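My sister-in-law sent me the link in January with the note "this is your sort of thing, isn't it," and I suppose it is, though I'd never have found it myself. Sisolum, the outfit in the old seed warehouse past the rail crossing, was opening its doors for the afternoon. I'd driven by that building for years thinking it was still full of canola. It hasn't been for ages, apparently. They do robot hands.

I should say up front that I'm a retired high school shop teacher and not an engineer, so if I get something wrong below, please be kind in the comments. I took notes on the back of the parking slip and then on the back of somebody's flyer, and some of them I can no longer read.

## Getting in

Sign-in was through something called Biluletti, which sends you a little square code that you show at the door. Mine wouldn't load. A very patient young woman looked me up by postal code instead and gave me a sticker with my name spelled right, and I went straight for the coffee, as one does. There were butter tarts. I had one before the tour and another after, and I'm only mentioning it here so that Carol hears it from me first.

The place was busier than I'd expected. The flyer said there were 143 names on the list, and they were walking us through in small groups so we wouldn't all be breathing down the same person's neck. I was in the second group, along with a family from Lahtinen Street whose boy had a question for every single thing he saw, bless him, and most of them were better than mine.

## The talk

Our guide was Gopinath Pinto, who has a lovely unhurried way of explaining things and never once made anybody feel slow. He started by passing a gripper around the group. I'd pictured something on the end of a great big arm, the way you see in car plants, but this one you simply hold in your hand. You carry it over to whatever you want picked up, you close the fingers on it, and a camera mounted on the tool records what the fingers are up to. Do that enough times, with enough different people and enough different objects, and you have something for a robot to learn from. He said they like to have 200 goes at a task before they even look at whether it's any use, and that the early ones are often the most clumsy and the most interesting.

I liked that very much. I had thirty-one years of watching teenagers learn to use a coping saw, and I could have told him the same about the early ones.

When it came to me I spent far too long turning it over. The joints on the fingers have brass bushings, which pleased me no end. I'd assumed everything would be sealed up and mysterious, and there they were, plain as day, the same idea as the ones we used to press into the Grade 11 hinge project. I asked whether they wear. Gopinath said everything wears, and that he has a coffee tin of old ones if I wanted to see. I did want to see. We didn't get to it.

## The practice floor

After the talk we moved through to the big room, where Aarne Honkanen was running the hands-on part. Aarne is a man of few words, and most of them are "gently." He'd ask for somebody to step up, show them how to stand so their elbow wasn't jammed into their ribs, and then let them get on with it while the rest of us shuffled around trying to find a spot with a view.

What struck me is how much of it comes down to approach. You'd think the squeezing would be the hard part. Watching the others, I saw people get the squeeze quite easily and then struggle with where to put the fingers before it, how wide to have them, what angle to come in at. The mum from our group was a natural. She told us she ices cakes, and Aarne nodded at this as though it explained everything.

My own turn was humbling! I was given a wooden peg and told to set it upright, and I believe I set it every way but. My wrist wanted to do the work my fingers usually do, and of course it can't feel a thing through all that. I did get better by the end. The boy from Lahtinen Street got better faster, and was nice enough not to mention it.

Long, thin pieces are the awkward ones, Aarne told us, because they like to lean once you've got hold of them. The toothed metal strip below has a bit of a tilt to it even with a pad pressing on either side, and in the second picture the fingers are wide open over the floor tiles.

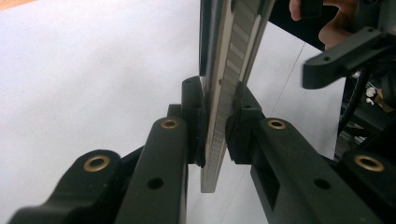
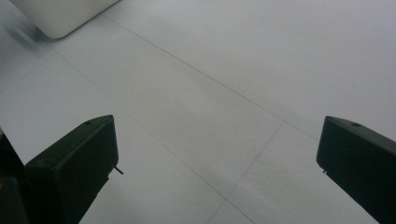 ## Odds and ends

- Parking is around the back, off Parnevau Road. Don't do what I did and go in by the loading bay, unless you enjoy reversing with an audience.
- There's a ramp at the side door and the washrooms are on the same level, which a couple of you asked me about after the last open day I wrote up.
- It ran a good deal longer than I'd planned on. I'd put aside an hour and was still there at four, asking Aarne about finger pads and what they're made from. I wrote the answer down, and it's one of the bits I can't read.
- They're hoping to hold another one in the fall. If you've got a grandchild who takes things apart, bring them along, and maybe book early enough to sort out the code on your phone beforehand.
- Gopinath, if you're reading, I'd still like to see that tin.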